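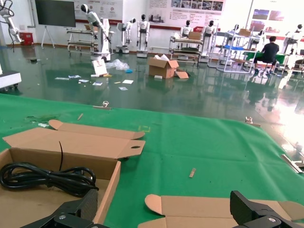

A power cable in an open cardboard box on a green cloth.

Herholm Opens Drop-Off Program for Used Cables and Chargers

HERHOLM – Ellico, the electronics repair and resale company, will begin taking back used power cables, chargers and adapters at its Herholm store in April. The service is free and open to anyone, including people who have never bought anything from the company.

The program is called Hasilano. It follows a trial at the company's smaller Bíró Street branch, where customers handed in 2,104 cables and chargers. Staff tested each one. Of the total, 1,430 passed and went back on the shelf or were given away with repaired equipment. The rest were sent for metal recycling.

"People bring in a laptop for repair and then tell us they have a drawer full of cords at home," said Norbert Bárány, who manages the Herholm store. "They don't want to throw them in the trash, and they don't know which ones still work. We can test a cord at the counter in less time than it takes to fill out a repair form."

Under the program, customers can bring in power cords, phone and tablet chargers, laptop adapters, extension leads and computer display cables. Items can be handed over at the counter whenever the store is open. There is no need to book unless the load is larger than one moving box. Schools, offices and housing associations with more than that should call ahead so a collection time can be arranged.

Each item is checked for damage to the plug and the outer cover, then tested under load. Cords with cracked covers, bent pins or signs of overheating are not repaired. They go straight to recycling. Cables that pass are labeled by connector type and rating, and sold from a set of bins near the entrance. Prices will be posted on the bins, and all used cables come with the same return period as the company's other used goods.

Ellico is also setting aside 260 tested laptop adapters for local schools and adult education classes. Any public school or registered class in the Herholm area can apply with a list of the laptop models it uses. Adapters will be matched by voltage, current and connector. Where there is no match in stock, the request will stay on file until one comes in.

Imre Oláh, who runs the company's test bench, said laptop adapters were the most requested item during the trial and also the hardest to match.

"Two plugs can look the same and have different ratings," Oláh said. "If you can read the label on the bottom of your laptop, write down the numbers or take a picture before you come in. That saves a second trip."

The company asks customers to keep an adapter and its detachable cord together if they still have both. Cords should be coiled loosely and should not be knotted or wrapped tightly around the adapter. Paper labels are welcome, but tape should be kept off the plugs.

The store cannot accept loose batteries, power banks, light bulbs, household appliances or cables cut from fixed wiring. These should be taken to the municipal recycling center. Staff at the counter have printed directions.

The Herholm store has added a second test bench and shelving in the former stockroom for the program, at a cost of $1,799. Sorting will be done by existing staff. Ellico plans to review the volume of items at the end of the summer and will then decide whether to offer the service at its other locations. Until that review, the Bíró Street branch will continue to accept small amounts but will forward them to Herholm for testing.

An open afternoon will be held at the Herholm store on the first Sunday of the program, starting at 1 p.m. Visitors can have cords tested while they wait and ask about adapter ratings. School staff can also pick up application forms.

About Ellico
Ellico repairs, buys and sells used computers, phones and home electronics. Its Herholm store handles repairs for both private customers and businesses.

Media contact
Norbert Bárány, Store Manager, Ellico Herholm
Interviews and visits to the test bench can be arranged through the store.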